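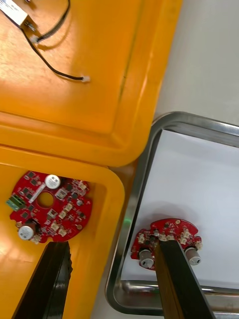
Round circuit boards at the sorting station, Helent workshop

Progress report to the Sutherland fund, period ending August

The Helent workshop has sorted returned parts by hand since 1994. During this period Skedico installed the gripper station approved in the last application, and 8 of the 10 staff on the line have completed their training. The remaining 2 will begin in the fall.

Boards are now handled mainly by the station. Staff set out the trays, check the results and decide what is kept — work that previously fell to the shift lead alone. Job grades have been revised accordingly, and no positions have been cut.

Wiring is slower. Harnesses tangle, and staff still step in more often than planned. Testeo has been asked to review the handling routine before the next payment is due.

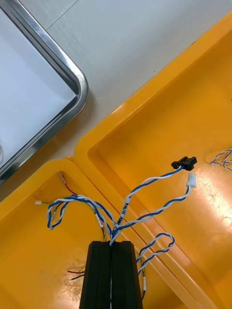
One operator wrote in the staff survey that her wrists hurt less by the end of a shift, but that she misses talking across the bench and would like the rotation to be shorter. The rotation schedule is under review, and a revised version will be attached to the next report.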